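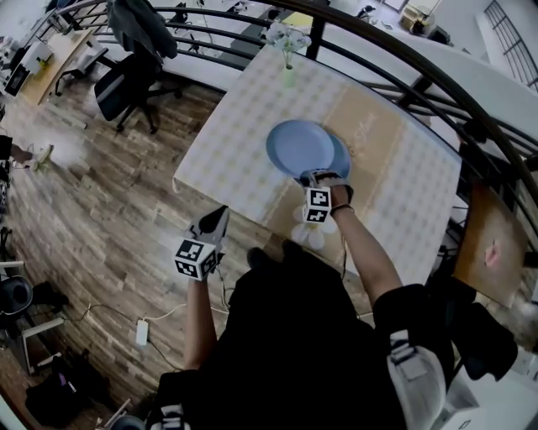

Deux assiettes bleu clair sur une table, et une pince à chaque poignet : les mouvements de la personne serviront de leçon à un robot.

Comment apprend-on à un robot à débarrasser la table ?

Prendre une assiette, tu sais le faire sans réfléchir. Tes yeux repèrent le bord, tes doigts se referment, ton bras soulève. Pour un robot, c'est difficile. Il ne sait pas ce qu'est une assiette, ni où il faut la tenir, ni à quel moment il faut serrer.

On peut écrire un programme qui lui dit quoi faire, étape par étape. Cela marche bien dans une usine, où les pièces arrivent toujours au même endroit. Dans une cuisine, les assiettes changent de place tous les jours. On utilise donc une autre méthode : on montre le geste au robot, beaucoup de fois.

Une pince à la place des doigts

L'entreprise Pluner propose un kit pour cela. Il s'appelle Kidby et il est prêté aux écoles et aux médiathèques. Le kit contient deux pinces à porter, les câbles, un logiciel et un livret de 15 pages. Il n'y a pas de robot dans la boîte : le robot reste chez Pluner, dans l'atelier de Flarnutbridge.

La personne qui fait la démonstration travaille avec les pinces. Elle doit attraper les objets comme le ferait un robot, avec deux mâchoires au lieu de cinq doigts. Sur la photo, la pince de droite tient le bord de deux assiettes empilées. Celle du dessus est un peu décalée.

À quoi servent les cubes ?

Tu as peut-être remarqué les cubes blancs avec des dessins noirs. Ces dessins s'appellent des marqueurs. Ils ressemblent un peu aux codes carrés que l'on scanne avec un téléphone, mais ils ne contiennent pas de lien vers un site. Ils servent de repères.

Quand une caméra voit un marqueur, l'ordinateur calcule où il se trouve et dans quel sens il est tourné. Comme le cube est fixé à la pince, l'ordinateur connaît aussi la position de la pince. Un cube a plusieurs faces – si l'une est cachée, une autre peut rester visible.

Et ensuite ?

Une démonstration ne suffit pas. Pour l'exercice des assiettes, le livret de Kidby en demande plus de 300. Il faut changer la place des objets d'un essai à l'autre, sinon le robot apprend un seul cas et se trompe dès que l'assiette est ailleurs.

Les enregistrements sont envoyés à Pluner. Un programme appelé Raju les compare et cherche ce que les bons gestes ont en commun. « Les essais ratés sont utiles aussi, à condition de les noter comme ratés », explique Oliwia Walczak, responsable du kit.

Ce qu'il faut savoir avant d'essayer

Le kit est prévu à partir de 11 ans, avec un adulte. Le prêt dure sept jours. Les pinces sont un peu lourdes pour les petits bras, et il vaut mieux faire une pause entre deux séries. Pour commencer, choisis de la vaisselle qui ne casse pas. Garde les cubes propres et ne colle rien dessus : la caméra ne reconnaîtrait plus les dessins.

Les prochains prêts commencent en juillet. C'est l'école ou la médiathèque qui doit faire la demande.

Petit lexique

Démonstration : geste fait par une personne pour que le robot l'apprenne.
Marqueur : dessin noir et blanc qu'une caméra reconnaît facilement.
Mâchoire : partie de la pince qui se referme sur l'objet.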